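Cleaning a Front-Loading Washer: Gasket, Drain Filter and Drum

This page covers the full cleaning procedure for a household front loader with a rubber door gasket and a drain pump filter behind a lower access panel. It applies to most machines of this type. Where your manual gives a different step or a different temperature, follow the manual.

What you need

Two old towels
A shallow tray
A soft brush, such as a used toothbrush
Microfiber cloths
Dish soap
Citric acid powder or a commercial drum cleaner
A flashlight

Do not mix citric acid or vinegar with chlorine bleach. The combination releases chlorine gas. If you used bleach in the last wash, run a plain rinse cycle before starting.

Step 1: Disconnect the machine

Turn the machine off at the control panel and pull the plug. Close both water supply valves. If the last load was a hot one, wait until the water in the sump has cooled before you open the filter.

Step 2: Clean the gasket

Open the door fully. Pull the inner lip of the gasket toward you and work around the full circle with the flashlight. Lint, hair and coins collect at the lowest point, where the drain holes are. Clear those holes first – a blocked hole keeps water standing in the fold and is the usual source of a sour smell.

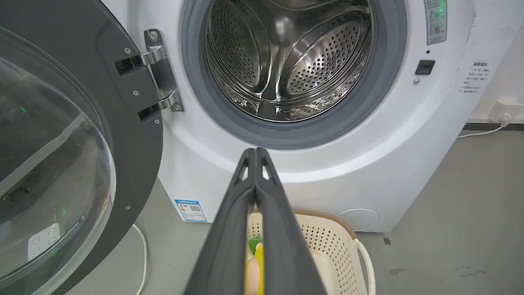

Wipe the fold with a cloth dampened in warm water and a little dish soap. Use the brush on black spots. Do not scrape the rubber with a knife or a screwdriver; a cut in the gasket cannot be repaired and the whole part has to be replaced. Rinse with a clean cloth and dry the fold completely.

Light staining that remains after brushing is cosmetic. Spots that feel raised or slimy need a second pass.

Step 3: Clean the door glass

Detergent film builds up on the lower half of the glass, where it meets the gasket. Wash it with the same soapy cloth. A ridge of dried film here can cause a slow drip during the wash, and it is often mistaken for a failed gasket.

Step 4: Drain the sump and clean the filter

Open the access panel at the bottom of the machine. Lay the towels on the floor and set the tray against the base. If there is a small drain hose, pull it out, remove the plug and let the water run into the tray. Replace the plug and empty the tray as often as needed.

When the flow stops, unscrew the filter counterclockwise, a little at a time. Remove it, rinse it under the tap and pick out any thread wound around the core. Shine the flashlight into the housing and check that the pump impeller turns. It should move in small jerks. Wipe the sealing ring and its seat, then screw the filter back in hand tight. 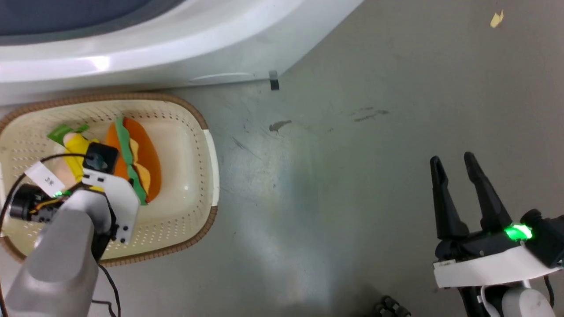 Step 5: Clean the detergent drawer

Press the release tab and pull the drawer out. Soak it in warm water, take out the softener insert and brush the corners. Residue also collects on the roof of the drawer housing, under the water jets. Wipe that area before you put the drawer back.

Step 6: Run the cleaning cycle

Open the supply valves and plug the machine in. Check the filter for leaks. Put the citric acid or drum cleaner directly in the empty drum, in the amount printed on the package, and start the drum clean program or the hottest cotton program. Do not add laundry or detergent. Follow with one rinse and spin.

Check the floor again once the machine has filled. A wet line under the access panel means the filter is cross-threaded. Stop the program, drain the machine and refit it.

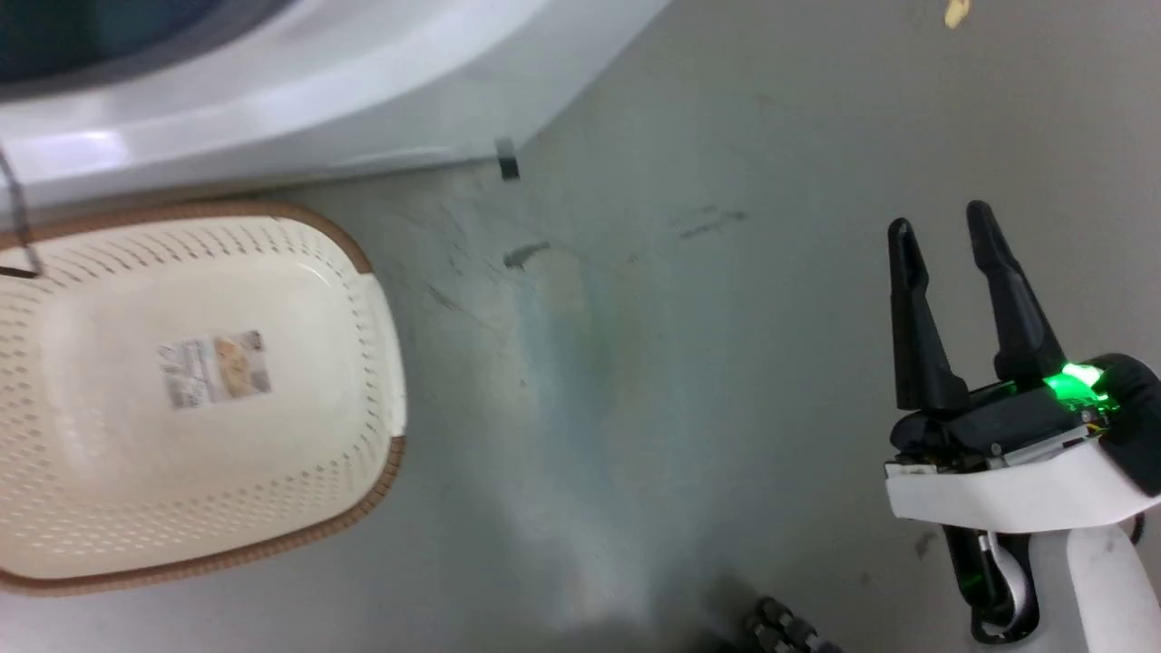

Floor area in front of the washer, with a plastic basket beside the base.

Intervals

Wipe the gasket and glass: weekly
Detergent drawer: monthly
Drain filter: every 2 months, or after washing pet bedding
Drum cleaning cycle: monthly if you wash mostly cold

Leave the door and the drawer slightly open between loads. In homes with small children or pets, keep the laundry room closed while the washer door is open.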